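Un mois à noter toutes mes courses

En mars, j'ai tenu un carnet de tout ce que j'achetais à manger. Pas d'application, juste un cahier posé à côté du grille-pain et les tickets glissés dedans. Je voulais savoir où partait l'argent depuis que j'ai déménagé à Plornlow.

Le premier constat concerne les petites courses. Je passais chez Tiwari presque tous les soirs en rentrant, pour du pain ou du lait, et je ressortais avec autre chose. Depuis, j'y vais le mardi avec une liste, et je complète s'il le faut en fin de semaine. 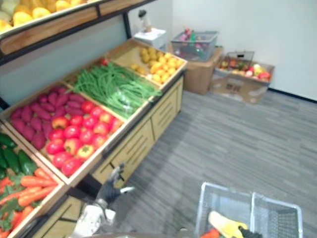 Le rayon des fruits et légumes, avec ses casiers en bois.

Côté fruits et légumes, je jetais trop. Les salades surtout. J'en achète une seule à la fois et je prends davantage de carottes, de poireaux et de choux, qui tiennent bien au frais. La soupe règle le sort des restes.

Le poste le plus lourd reste le café. Je n'ai rien changé, je l'avais décidé dès le départ. Pour le fromage, j'hésite encore.

J'ai repris un cahier neuf pour avril, avec une colonne en plus pour les repas pris dehors.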